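**Evarby, 6 de octubre de 2025**

# Un robot aprende a mover piezas pequeñas de un juego con 37 minutos de demostraciones

*El método Palaniappan decide los últimos milímetros del movimiento con lo que se ve desde la muñeca*

El laboratorio de manipulación de Evarby presenta hoy los resultados de Palaniappan, un método de aprendizaje por imitación pensado para los gestos finos: empujar una pestaña, levantar una solapa, entrar en un hueco estrecho sin arrastrar lo que hay al lado. Son movimientos que cualquier niño hace sin mirar y que a una pinza de dos dedos le cuestan muchísimo, y por eso estamos tan contentos con lo que hemos visto en el banco de pruebas.

La idea de partida es sencilla. Muchos sistemas aprenden la trayectoria entera de una sola vez, desde que el brazo arranca hasta que toca el objeto. Palaniappan la divide en 2 fases: una aproximación general, aprendida con pocos datos, y una corrección final que se recalcula continuamente con la imagen cercana. En esa segunda fase el modelo no trabaja con coordenadas de la mesa; estima la distancia entre las puntas de los dedos y el borde que le interesa —un saliente, una ranura, el canto de una pieza— y corrige sobre la marcha.

Para ponerlo a prueba, el equipo eligió juguetes corrientes. Un juego de plástico con dibujos de animales obliga a trabajar muy cerca de piezas repetidas, casi iguales entre sí, y castiga enseguida cualquier desvío: basta con rozar la pieza vecina para que el intento cuente como fallido.

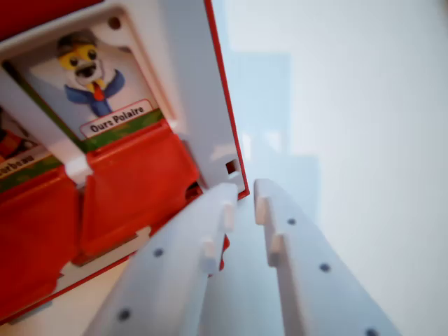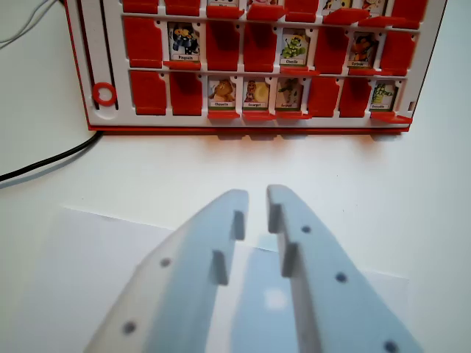
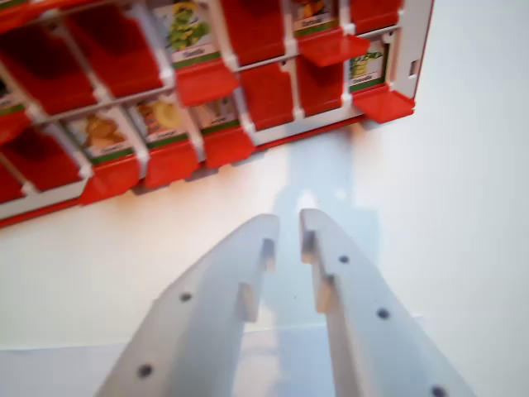 *Los dos dedos de la pinza y el plástico rojo y blanco, desde la muñeca del robot.*

La campaña de ensayos se cerró en agosto en la sala de pruebas de Grollomthorpe, con 3.000 intentos registrados. El conjunto de entrenamiento ocupó 37 minutos de demostraciones, todas guiadas a mano, y el objeto se cambió de posición y de orientación entre una serie y otra. Con los mismos datos, la versión en dos fases falló 3 veces menos que la que aprende el recorrido completo. La mejora fue mayor con el objeto girado respecto al brazo, justo la situación que más nos preocupaba al empezar.

«Esperábamos ganar algo de precisión al final del movimiento, pero nos sorprendió la calma con la que el sistema se recupera cuando llega torcido», explica el equipo de Evarby. «Se detiene, retrocede un poco y vuelve a entrar. ¡Da gusto verlo!»

Quedan cosas por resolver. El plástico brillante sigue confundiendo la estimación de distancia con ciertas luces, y las piezas que ceden poco a poco exigen un control de fuerza que Palaniappan todavía no incorpora. El siguiente paso es añadir una señal de contacto en las puntas de los dedos y repetir los ensayos con la misma colección de juguetes, para que las cifras puedan compararse.

El artículo técnico, el código de entrenamiento y los registros de los ensayos —también los fallidos— se publicarán con licencia abierta. El trabajo ha contado con el apoyo de Dumov, que aportó tiempo de cálculo.

**Contacto para medios:** oficina de comunicación del laboratorio de manipulación de Evarby. Se atienden solicitudes de entrevista y de visita a la sala de Grollomthorpe.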